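Skeven pone a punto su célula de manipulación con dedos nuevos y una rutina de mantenimiento al alcance de cualquiera

El taller que Skeven mantiene en Muludthorpe ha pasado buena parte de febrero con la tapa de herramientas abierta. La célula Wada, un brazo robótico pequeño con el que la casa ensaya la recogida de objetos de formas poco agradecidas, llevaba una temporada dando agarres irregulares, y el equipo decidió que, antes de tocar una sola línea del programa, convenía mirar con calma lo que está más cerca del objeto: los dedos de la pinza, sus almohadillas y la pequeña cámara que viaja con ellos en la muñeca.
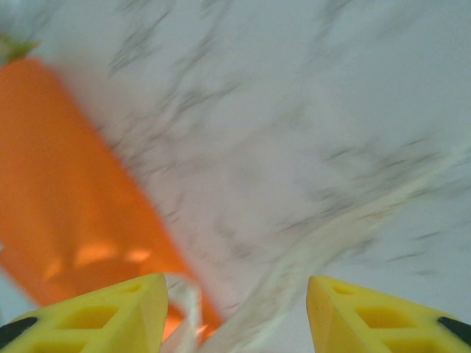 Foto: Skeven / taller de Muludthorpe

Los dedos amarillos, con su celosía de huecos rectangulares, son la parte que más se cambia y también la que más cariño recibe. Se fabrican en el propio taller, y el juego anterior había cumplido ya 759 ciclos de agarre cuando se retiró. No estaban rotos, ni mucho menos, pero uno de ellos había cogido una holgura en la base que se notaba al moverlo con la mano, y esa holgura, multiplicada por la longitud del dedo, acababa en una punta que no llegaba exactamente adonde se le pedía.

El cambio en sí es sencillo y lleva roughly lo que dura un café largo, unos 27 minutos con la calibración incluida. Se lleva el brazo a la posición de reposo, se corta la corriente y se sueltan los cuatro tornillos de la base. Después se limpia el asiento con un paño seco y se presentan los dedos nuevos sin apretar del todo, para que encuentren su sitio. El apriete final se hace en cruz y con la pinza cerrada, un detalle que figuraba en las notas del taller desde hace tiempo y que, por lo visto, no siempre se respetaba.

Las almohadillas negras merecen capítulo aparte. Con el uso recogen polvo y una película fina que resta agarre sobre superficies lisas y curvas, así que ahora se repasan al empezar la jornada, antes de la primera prueba. También se ha revisado el recorrido de los cables de la muñeca – un trabajo poco lucido, pero de esos que ahorran disgustos – para que quede holgura suficiente cuando la articulación gira hasta el tope.

Con los dedos montados llega la parte más entretenida, la de acercar la pinza a piezas de verdad. El taller prefiere para esto los objetos redondeados y de colores vivos, entre ellos una pieza naranja con forma de zanahoria, y hace las aproximaciones a velocidad reducida. Lo que se busca es que las dos puntas queden a la misma distancia del objeto antes de cerrar. Si una se adelanta, se corrige el cero de la pinza y se vuelve a empezar, con toda la paciencia del mundo.
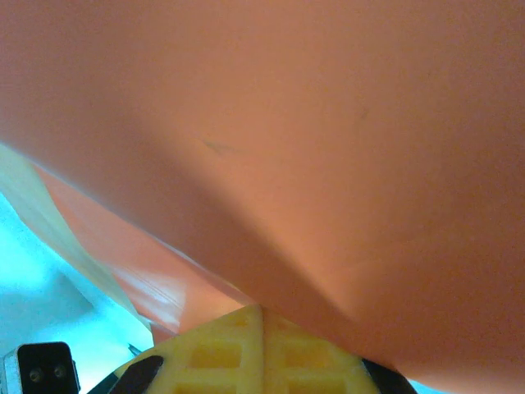

En el boletín de usuarios de Nanadska, donde se adelantó parte de este trabajo, una lectora comentaba que en su centro habían pasado semanas ajustando la fuerza de cierre por programa hasta que alguien probó a reapretar la base de los dedos, y que desde entonces es lo primero que miran. Preguntaba además si hacía falta recalibrar la cámara cada vez que se cambia el juego.

La respuesta del taller es que sí, aunque con una comprobación breve suele bastar. La cámara no se desmonta para cambiar los dedos, pero las puntas nuevas nunca caen exactamente en el mismo lugar de la imagen, y el programa necesita saber dónde están. Se guarda una toma de referencia con la pinza abierta y otra con la pinza cerrada, y se comparan con las del juego anterior.

Skeven revisará los dedos de la Wada cada 10 días de trabajo y ha dejado la hoja de mantenimiento colgada junto a la célula, con espacio para anotaciones a mano. El siguiente juego de recambio ya está en el cajón.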